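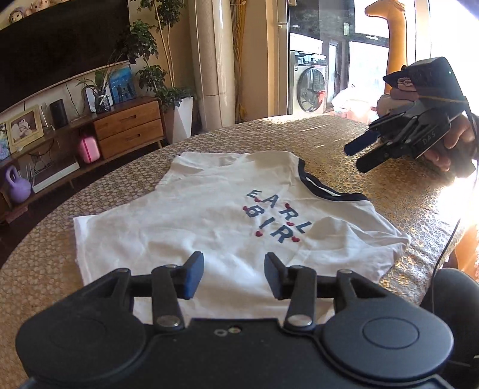
3.2 Household laundry and water use

Meters were read in 17 apartment buildings in Clasumau and Hundberg, covering over 4,000 residents. Each household kept a laundry diary for 18 days in July. Loads were entered by type (clothing, bedding, towels) and by how full the drum was.

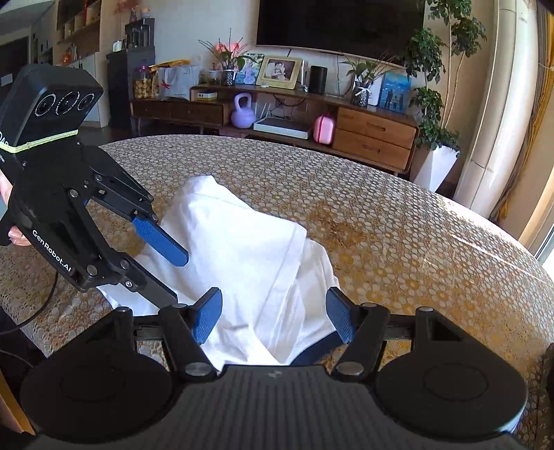 Part loads made up most entries in both towns. Households in Hundberg washed less often but chose longer cycles, so the gap in water use per person was small (Figure 4).

Figure 4. Water use per person by town and load type.

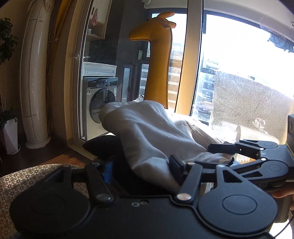 Geum-ok Joo has objected that diaries of this kind undercount small loads, and that the 1,528 completed diaries should be checked against the meter readings before the towns are compared.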